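Collecting demonstrations, part two

8 Jun 2023

We finished the second block of demonstrations for the Sandine project, so I'm writing down how it went before I forget the details. The first post covered the choice of task and the objects. I'll stick to the collecting this time.

The setup is the same as before. Two hand-held grippers, one in each hand, each with its own camera. We also wear a head camera so we get a view of where the person is looking. There is no robot in the room while we collect. The robot comes in later, when there is a policy worth running on it.

The target for the block was 200 usable episodes per person, with two people collecting. Rowena Soriano did hers in the first half and I did mine after. An episode is one pick, one handover from one gripper to the other, and one place. A good one is short. If you drop the object you finish anyway and tag it, and we decide afterward whether to keep it. I used to throw drops out right away. Rowena talked me out of that, and she was right, as the recoveries are some of the most useful footage we have.

Calibration took longer than I planned. Each gripper gets waved slowly in front of the mapping camera before a session, and if the mapping is poor you don't find out until you process the files. We lost a full session in November that way. Now I run the first 15 episodes through the pipeline before going on with the rest. It's dull to sit and wait for, but I haven't lost a session to it again.
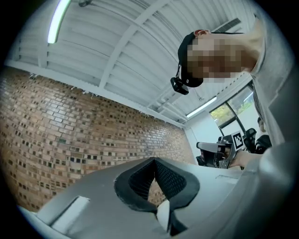
The other thing that changed is how fast we move. In the first block I was going at my normal speed, and the tracking didn't like it. Turning the wrist quickly was the worst. I slowed down, and then the model trained on that data was slow too and hesitated before closing on the object. So for this block we settled on a middle speed and practiced it before recording anything. Rowena is steadier at it than I am. You can tell our trajectories apart on a plot without looking at the labels.

Small objects are still the hard part. With the soft pads you feel the contact late, and it's easy to squeeze more than you need to. I started closing slightly early and letting the pads do the centering. That worked better for me, but it means my grasps look different from the ones in the first block, and I don't know yet if the policy will mind. Afonso Vilela thinks it will average out. I'd like to train on each block separately and see.

After merging both blocks and dropping the ones with bad tracking, we have 1,034 episodes. Most of what we dropped was handovers where one gripper blocked the other one's view. I should have caught that earlier. The fix is to hold them a bit farther apart on the approach and only come together at the end, and I've added it to the notes we give to anyone new.

File naming is also sorted out now. Person, task, session, episode, in that order, no spaces. I renamed the old ones with a script and kept a copy of the originals on the Khondokar drive.

Next up is training on the merged set and a first run on the arm. I also want to try the same task with the head camera left out of the inputs, because I'm not sure it's helping. If it makes no difference, we'll stop wearing it for the next block and my neck will be grateful.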